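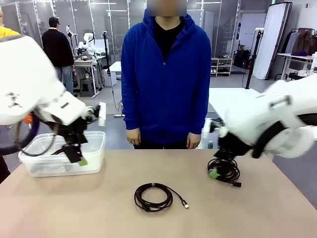 Cable coiling

Cable coiling is the winding of a flexible cord into loops for storage or transport. It is applied to USB leads, power cords, audio lines and network cables. A coil is normally secured with a tie and kept in a bin, in a drawer or on a hook.

Methods

In the over coil, every loop is laid in the same direction. Each turn adds a twist to the cord, and a long cable coiled this way tends to kink when pulled out. The over-under coil alternates normal and reversed loops, so that the twists cancel. Short data cables are usually wound in a plain over coil, where the added twist is minor.

The figure-eight is laid flat on a floor or table and is used mainly for long runs. Wrapping a cord around the hand and elbow is common in households but bends it sharply at 2 points.

Ties

Hook-and-loop ties can be reused and adjusted. Nylon zip ties grip harder and must usually be cut off. A tie is placed across all strands of the coil, away from the plugs, and left loose enough that the jacket is not dented. Colored ties may be used to sort cables by type or length.

Storage

Loose cables kept together in one bin tangle easily, particularly where connectors catch in neighboring loops. Translucent bins allow the contents to be checked without opening the lid.

See also: Cable management, Strain relief, Zip tie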